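The fruit bowl problem, continued

So a few of you wrote back after my June post about quitting the produce drawer (hi Rajitha, hi Lavanya!) and wanted to know if I'd stuck with it. Mostly yes! Fruit lives out on the table now and we eat a lot more of it. The drawer is for carrots and whatever herb I'm currently ignoring.

The big ceramic bowl is gone, though. I loved that bowl. I paid 30 dollars for it at the Drenow market and it was gorgeous and terrible, because everything slid down to the middle and whatever was at the bottom went soft before I ever saw it. I lost three peaches in one week and that was it for me. It holds mail now.

Lavanya asked about those tiered wire stands. I had one for a month and it left little dents in my pears — plus it wobbled every time somebody took a banana off the top. Maybe a better one wouldn't. If you have one you like, tell me which, I'm still curious.

Venkatesh swears by hanging his bananas from a hook under the cabinet. I tried that too and kept hitting them with my head.

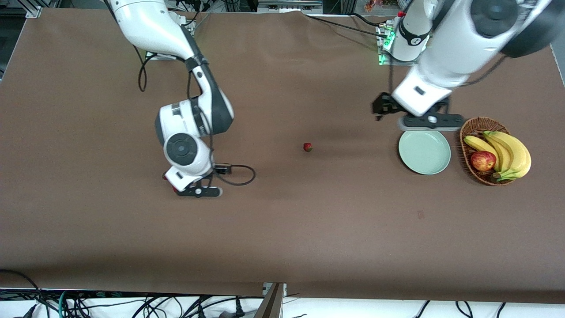

Baskets are where I've landed, and wicker in particular, the shallower the better. I want air getting in and I want to see every piece without digging. Bananas and an apple together in an oval one looks so nice to me, with the bananas curving out past the rim, even though I know perfectly well that apples hurry bananas along. When the tips are brown like these I start thinking about who's eating one for breakfast. And I've gotten fond of keeping a plate right next to the basket, a pale mint one especially, so there's somewhere to put a peel.

Next up is lemons. Rajitha keeps hers in a jar of water in the fridge and says they last forever, and I have 26 of them coming from my aunt's tree, so I guess I'll find out.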